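Hamdy Street Closure Barrier System
Product information for municipal and police purchasers

The Hamdy barrier is a portable vehicle barrier for temporary street closures, including parades, street fairs, marathons and police cordons. It is supplied by Nunari to city agencies, transit districts and event operators.

Each barrier consists of a folding steel frame with a hinged ramp plate. A vehicle that drives onto the plate tips the frame backward and lifts its own front wheels off the pavement. Two trained officers can place a unit in under 11 minutes without powered equipment. Units may be linked to close a roadway of up to 40 feet.

Specifications
Weight per unit: 300 pounds
Shipping weight, set of two with dolly: 700 pounds
Finish: reflective white and orange
Linking hardware: Presta locking pins (included)
Storage: indoor or covered outdoor
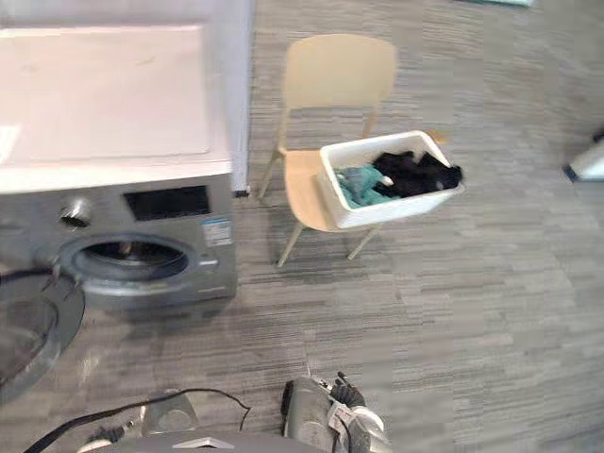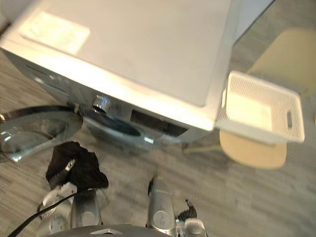 Reflective sleeves should be removed from the frame after each deployment and cleaned before storage. Road film and tire residue reduce the distance at which drivers can see the barrier at night. The sleeves may be washed in an ordinary front-loading washing machine on a cold, gentle cycle with mild detergent. Bleach and fabric softener must not be used. Sleeves should be hung to dry and inspected for cracking in the reflective strip.

Training
A half-day operator course is required before first use. The course covers site selection, placement, emergency vehicle access and removal, and is taught at the purchaser's facility by Viola Pace, Training Coordinator. Operators receive a wallet card valid for two years.

Options
Witent warning light kit, amber or blue
Towing dolly with brake
Replacement sleeves, sold in pairs

Ordering
Government purchase orders are accepted. Orders received by the end of March ship before the summer event season. Requests for quotations should be directed to Emerson Evangelista, Public Sector Sales, and should state the number of lanes to be closed.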